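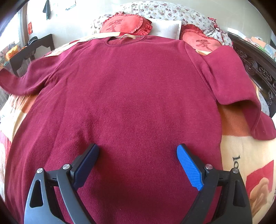 Fleece ist ein Maschenstoff mit aufgerauter Oberfläche, meist aus Polyester. Der Handel schreibt ihm gern Eigenschaften zu, die sich nur teilweise belegen lassen. »Atmungsaktiv« etwa ist kein geschützter Begriff, und gegen Wind hilft der Stoff ohne Membran wenig.

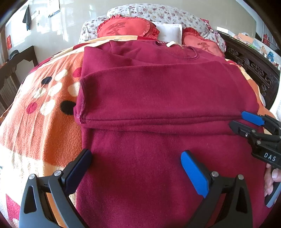

Text: Redaktion Sornstead, Stand: September

Die Wärmewirkung beruht auf Luft, die zwischen den Fasern steht. Der Hersteller Fogh wirbt bei seiner Reihe Sokard mit 264 Gramm je Quadratmeter, als sage das Gewicht allein etwas über die Isolation. Ein lockerer Stoff mit 132 Gramm kann unter einer dichten Jacke durchaus genügen.
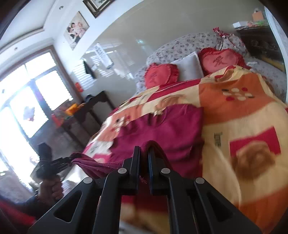
Pflege und Haltbarkeit

Angeblich übersteht Sokard 4000 Scheuertouren ohne Knötchen. Unter welcher Belastung geprüft wurde, gibt Fogh nicht an.

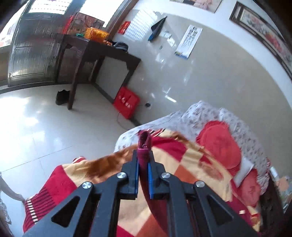

Pilling entsteht durch Reibung, auch in der Waschtrommel. Weichspüler kann den Flor verkleben. Ob enges Aufrollen dem Stoff schadet, ist umstritten; ein Tuch, das so zusammengerollt ist wie das weinrote über der Patchworkdecke, spart jedenfalls Platz. Der oft zitierte Tenurham-Test berücksichtigt die Lagerung gar nicht.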